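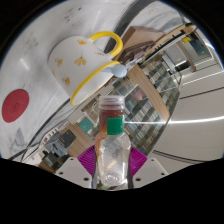
Esko Räsänen
Le plastique transparent ne pose pas de problème de tenue chimique pour un extrait aqueux de brou de noix. Le point faible, c'est l'oxygène : la paroi en laisse passer, le filetage du bouchon aussi. Les polyphénols s'oxydent, la teinte part vers le brun terne et un dépôt se forme. Pour un usage dans le mois, aucune objection. Pour un stock d'hiver, verre brun rempli à ras.

garance_51
Merci. Je précise le contexte pour ceux qui arrivent. Extraction à l'eau, 595 g de brou frais, macération au frais, puis chauffe lente sans ébullition et filtration sur toile. Pas de conservateur pour l'instant. Je teins de la laine filée main, donc par petites quantités, et je voudrais garder le concentré jusqu'à 18 mois en ne prélevant que le nécessaire. Je me demande si le contenant est le facteur limitant ou si c'est l'absence de conservateur.

Räsä_non, je réponds quand même
Conservateur d'abord. Un extrait végétal aqueux sans rien dedans moisit bien avant que l'oxydation ne devienne gênante. Vous aurez un voile en surface, puis une odeur, et la question du verre ou du plastique sera réglée.

Yüksel
Pas d'accord avec l'ordre des priorités. Le brou est riche en juglone et en tanins, il se défend mieux qu'un bain d'oignon ou de cochenille. J'ai des flacons sans conservateur qui ont passé l'hiver au cellier. Ce qui les a dégradés, c'est le volume d'air au-dessus du liquide. Chaque prélèvement en ajoute. Je transvase maintenant dans un contenant plus petit dès que le niveau baisse et la nuance reste stable.

Räsä_non, je réponds quand même
Stable à l'œil ou mesurée ? Un brun qui dérive lentement, on ne le voit pas sans témoin. Et « au cellier », à quelle température ? En janvier tout se conserve.

Yüksel
Touche d'essai sur la même laine, même rapport de bain, comparée à un échantillon gardé dans le noir. Pas de spectro, je n'en ai pas. Pour le cellier : 5 °C en hiver, davantage ensuite, et c'est bien pour cela que je n'ai rien affirmé au-delà du printemps.

Esko Räsänen
Vous parlez de deux phénomènes distincts. La contamination dépend de l'activité de l'eau, du pH et de la propreté du remplissage. L'oxydation dépend de la surface d'échange, de la température, de la lumière et des traces de fer. Le fer est souvent oublié : une casserole émaillée dont l'émail est piqué suffit à brunir le lot entier. garance_51, dans quoi chauffez-vous ?

garance_51
Inox, sans rayure profonde. L'eau par contre vient du robinet, elle est dure et je n'ai jamais mesuré le fer.

tannin_et_alun
L'eau dure joue plus sur la gaude ou la garance que sur le brou. Je ne chercherais pas de ce côté. Par contre le filtrage sur toile laisse passer des fines, et ces fines finissent au fond du flacon. Ensuite on agite, on verse, et on se retrouve avec des points foncés sur l'écheveau. Il faut laisser décanter, soutirer, puis passer sur papier.

J'en profite pour l'autre option, celle que je défends depuis longtemps ici : ne pas garder le liquide. Évaporer à basse température sur plaque, gratter, stocker sec. Le résidu tient très peu de place, la moisissure n'a plus d'eau disponible, et on repèse exactement ce qu'il faut au moment du bain.
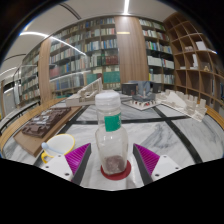

Flacon transparent à bouchon strié, un peu de matière brun violacé en grains au fond.

garance_51
Le sec me tente pour le rangement. Est-ce que ça se redissout entièrement ? J'avais essayé avec un reste de campêche et j'ai récupéré des grumeaux qui tachaient.

tannin_et_alun
Pas entièrement, non. Une fraction des tanins condense pendant l'évaporation et devient insoluble. Sur le brou je filtre la solution remise en eau et je jette ce qui reste sur le papier. La perte varie selon la température de plaque : si ça croûte au bord, c'est trop chaud. Réhydrater à l'eau tiède avec une pointe de carbonate, laisser une nuit, filtrer. Les grumeaux viennent presque toujours d'une poudre jetée directement dans le bain.

Yüksel
Donc on perd de la matière, on ajoute une étape de filtration et on modifie le pH. Le liquide congelé en portions évite les trois. Un bac à glaçons, un sac, une étiquette. Je ne comprends pas l'intérêt du séchage à cette échelle.

tannin_et_alun
L'intérêt : pas de congélateur. Tout le monde n'a pas un tiroir libre pour du jus de noix.

Räsä_non, je réponds quand même
La congélation fait aussi précipiter une partie des tanins. Moins que la plaque, mais ce n'est pas neutre.

Esko Räsänen
Exact, et le précipité repart en grande partie au chauffage du bain. Je classerais la congélation devant le reste pour la nuance, le sec devant pour la durée. Le liquide à température ambiante vient en dernier, avec ou sans conservateur.

brou_du_perche
Je reviens au contenant, puisque c'était la question de départ. J'ai comparé le bouchon à joint Pollidell et un bouchon strié ordinaire sur des flacons identiques, même lot, même étagère. Le Pollidell fait une différence visible sur le dépôt, à condition de serrer à sec. Un filetage poissé d'extrait ne ferme plus — quel que soit le joint. J'essuie le col à chaque fois.
Pour le plastique, j'évite surtout les bouteilles qui ont contenu une boisson aromatisée : l'arôme reste, et il passe dans la laine.

garance_51
Et l'additif Brerent, quelqu'un l'a utilisé ? On me l'a conseillé en remplacement du clou de girofle.

brou_du_perche
Oui, sur la cochenille. Efficace contre le voile, mais il décale légèrement la nuance vers le froid. Sur du brou je n'ai pas essayé. Faites un témoin sans.

Räsä_non, je réponds quand même
Même remarque. Et le clou de girofle ne conserve rien à la dose où les gens le mettent, il masque l'odeur.

Yüksel
Là-dessus nous sommes d'accord.

garance_51
Bien. Je vais donc partager le lot : une part congelée, une part séchée doucement, une part en verre brun à ras bord comme témoin. Même laine, même mordançage, échantillons datés. Pour la température du cellier je ressors la sonde Hurko.

Esko Räsänen
Ajoutez une part en plastique, sinon vous n'aurez pas la réponse à votre propre question. Et notez le pH au départ — sans cette valeur, la comparaison ne dira pas grand-chose si le lot tourne.

garance_51
Noté. pH papier ou électrode ?

Esko Räsänen
Électrode. Le papier est illisible dans un liquide aussi coloré. Rincer tout de suite, les tanins encrassent la jonction.

Sujets similaires
Brou frais ou brou sec : rendement sur laine mérinos
Dépôt noir dans un bain de gaude
Mordançage à l'alun, réutilisation du bain
Étiquettes qui résistent à l'humidité du cellier
Campêche : grumeaux après réhydratation
Garance et eau calcaire, retours d'essais (page 2)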